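How to Wash and Fold Bedding for a Floor Mattress

I slept on a regular bed for most of my life, and then we moved into a place with a tiny second bedroom and I put a mattress right down on the floor in there. I love it! But I did have to learn a new way of looking after the sheets, and after a few winters of trial and error (mostly error, the first year) I have a routine I'm happy with. It takes me one morning, with plenty of coffee breaks in between.

What you'll need

A mild liquid detergent, a cup of white vinegar, a soft brush or a vacuum with a brush head, and somewhere to stand the mattress up on its side. A clothes rack is nice to have too, especially around November when nothing wants to dry.

Step 1: Strip everything and shake it out

Take it all off, right down to the bare mattress. Bedding that lives close to the floor picks up more dust and hair than you'd think, so I carry each piece out to the porch and give it a good hard shake before it goes anywhere near the washer. Check the corners of the fitted sheet while you're at it. Socks hide in there, and once I found a library card.

Step 2: Stand the mattress up

Lean it against a wall with the underside facing out and leave it that way for as long as the wash takes. Open a window if the weather allows. Brush or vacuum both sides, then run a dry cloth over the floor where it was lying.

Step 3: Wash in two loads

Sheets and pillowcases go in together on warm. Blankets and anything fuzzy go in by themselves on cool, or you'll be picking lint off your pillowcases until spring. I pour the vinegar into the rinse and skip the fabric softener. My neighbor Eun-seong Yeo swears by hanging printed sheets inside out so the colors don't fade, and I've done it her way ever since she told me.

Step 4: Make the bed before you fold

I used to fold on the kitchen table, but I like the mattress much better. Get the clean fitted sheet on first, smooth it toward the corners, and you have a big soft surface to work on. Put the larger pieces down flat and pile the small crumpled things on top until you get to them.

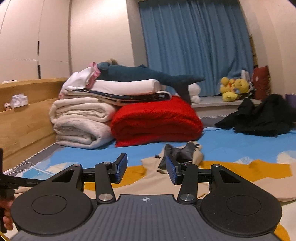

Step 5: Fold from the big pieces down

Start with the blanket. Fold it in half the long way, smooth it with your forearm, then fold it in thirds so it fits your shelf. Flat sheets get the same treatment. Small items come last, and I'm not very fussy about those. I tuck each set inside one of its own pillowcases, and then I never have to go hunting for the match at bedtime.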